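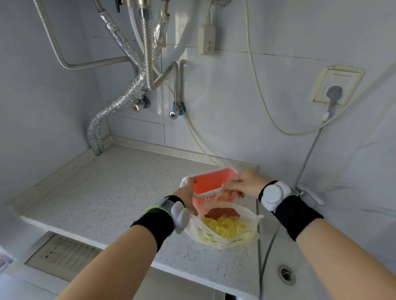
Are we training our own replacement, Naledi wants to know, and she's the third person to ask me that since February. So here's a thread, because I can't type it all out in the group chat again.

For anyone new: I clean apartments for Zomham, 14 of us on the crew. Since winter part of the job is doing bathroom and laundry stuff with a tracker on each wrist, so that Hinum (the robot project) can learn how hands move. Boxes, bags, tubes, bottles. You pick it up, you do the thing, you put it down.

First thing that changed was the talking. We used to chat the whole shift. Now when someone's recording we mostly shut up, and I miss it more than I thought I would!

Second thing, speed. I spent years getting fast at this and the feedback on my first batch was "slower please, keep both hands in view." Slower! Try telling my shoulders that. I had 171 clips sent back in the first round and most of them were me rushing.

On the plus side my knees are so happy. A recording shift is standing at a counter. A regular shift is four bathtubs and somebody's oven.

Pay is the same hourly rate either way. We asked for a bit extra on recording days and got a "we'll look into it," and as of this morning they're still looking.

And the stuff they want is so small. I figured it'd be mopping, scrubbing, the heavy work. Nope, toothpaste. 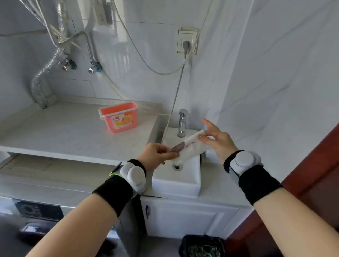 Milagros says if a robot ever learns to handle a toothpaste tube it can have her job and her locker too, but she'd like it to start with shower drains.

Same, to be fair. Give it the drains. Give it the stuff behind the toilet. I'd keep the part where a client leaves a note and you figure out what they really meant.

What bugs me is that no one at work will say what the plan is after the 2,000 clips we signed up for. We're at 516. Tshepo asked at the shift meeting and was told the robot would "support the crew." Support how? Does it carry the bucket?

I'd like it in writing that hours don't get cut when the thing shows up. Nhi is typing up a letter tonight and I think most of us will sign it.

Okay, dinner. If you do this kind of recording somewhere else, tell me what they pay you, DMs are open.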